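Learning to bake with my grandmother's numbers

In July I finally copied my grandmother's recipes into one notebook. I had postponed this work for years, because her handwriting is difficult and she wrote the quantities in her own way. For flour she writes "two of the blue cup". The blue cup broke when I was a child, so I had to find out how much it held.

My uncle Themba Adams helped me by telephone. He remembers that the cup was bigger than a normal one, and he remembers the taste of the rusks very well, but these two memories do not always agree. We made four versions. The first was like stone. The second was good on the day and bad on the next. With the third I forgot the salt, and I will not say more about it.

For the fourth I took 20 grams less butter and dried the rusks through the night at 70 degrees with the oven door a little open. On Friday morning I sent a box of them to my uncle, and in the evening he called me and did not speak about the weather first, as he always does. He said only: "Yes, this is the one." I was very proud.

What I find interesting is how much she left out. There is no baking time anywhere in her papers. She writes "until they are ready" and, for the ginger biscuits, "you will smell it". I think she never imagined a reader who had not stood beside her in the kitchen. I did stand there, but I was small and I was mostly looking at the raisins.

So in my notebook I write everything, also the boring things: which shelf of the oven, which tin, how long the dough must rest.

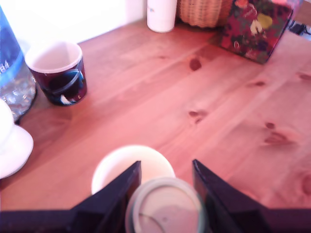

The ginger biscuits are still not solved. My neighbour says the problem is the syrup - hers was darker and came in a tin, and the one I buy now is thin and very sweet. I have tried to cook it a little before mixing, and it was better, but the biscuits spread too much and became one big biscuit with corners.

If some reader knows an old recipe that uses dark syrup and no eggs, please write to me in the comments. I have also a page of hers with only the word "Coetzee" on the top and a list of spices without quantities. My uncle thinks it is a pickle. I think it is a cake. Next week I will try it as a cake.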